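Subject: Re: [grippers] Soft fingers vs. parallel jaw on flat food items

> We have a Pleveo parallel jaw on the same class of arm and it is fine for
> cups, knobs and door handles. Anything flat and soft is a mess. With the
> force turned down it drops the item when the wrist rotates, with the force
> up it leaves dents. Before I ask for money for a second gripper, has anyone
> run the two side by side on something like bread or tortillas? I would
> also like to know if the wrist camera is still usable with the bigger
> fingers on, and how long a swap takes.

We did this comparison in June, so I can answer most of it. We have the Pleveo jaw too, plus the Sarneneo finger set in blue, which goes on the same wrist housing. The task was bread and a toaster oven: pick a slice off a cutting board, carry it over to the oven, put it on the wire rack. Sliced white sandwich bread from the grocery store, a new loaf each morning.

## Numbers

We ran 189 picks with the Sarneneo fingers and 216 with the Pleveo. The counts don't match because we lost most of a Friday afternoon to a controller fault and never went back to even them up.

- Sarneneo: 11 drops, 6 slices with marks we could see
- Pleveo, pads as shipped: 58 drops or torn edges
- Picks where two slices came up together: 9 for the Sarneneo, 4 for the Pleveo

The double picks surprised me. The soft fingers wrap a little under the crust and will take the second slice along if the two are lined up. Laying the slices slightly offset on the board got rid of most of it. The jaw goes in harder but it goes in where you tell it.

Placing is a different story. Once the slice is held flat, both grippers can carry it over the oven at a slow speed without trouble. Getting it through the door and onto the rack is where the blue fingers cost you, as they need more room above the slice than the jaw does. We ended up pushing the last bit of the way with the fingertips closed.

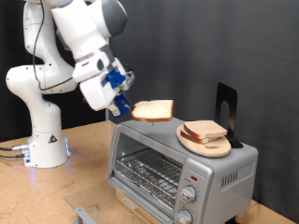

## Setup notes

1. The board will slide if you let it. We have a black metal bookend standing behind it, with the foot under the edge of the board. Cheap and it works.
2. Run the cable on the outside of the arm with enough slack at the elbow. Our first routing was too tight and pulled at the wrist connector whenever joint 5 went past 100 degrees.
3. Teach the pick height again with every new loaf. Slice thickness changes more than I expected, even within one brand.
4. Hang something plain behind the bench. Ours is a dark gray curtain. White bread against a white wall gave the Skustusum depth camera a lot of trouble, and the curtain fixed more than any of the exposure settings did.
5. Keep the oven where the silver front does not reflect a ceiling light into the camera.

## Wrist camera

Usable, with a limit. With the Sarneneo fingers open you lose the lower corners of the view. With them closed on a slice you see mostly bread, so for the placing step we switched to the fixed camera. The Pleveo jaw blocks much less. If your whole setup depends on the wrist view, I would mount the camera farther back before buying anything.

## Swapping

Mechanically it is four screws and one connector. The slow part is the software. The Petersen controller keeps the old tool mass until you restart it, and until then the arm sags a little at full reach. Our best time from one gripper to the other, including the restart and a check move, was 47 minutes. It should be ten. If anyone has a way to reload the tool file without a full restart, please post it.

For what you describe I would get the soft fingers and keep the jaw for the knobs. We tried turning the round oven knobs with the blue fingers and they slip before the knob moves. I have not tried tortillas. My guess is that they would fold in the middle with either one, so you may want a wider set of fingers or a suction cup for those.

I can send the run log and the bracket drawing off-list. The log is a plain spreadsheet and some of the column names are wrong, so ask me before you use the force values.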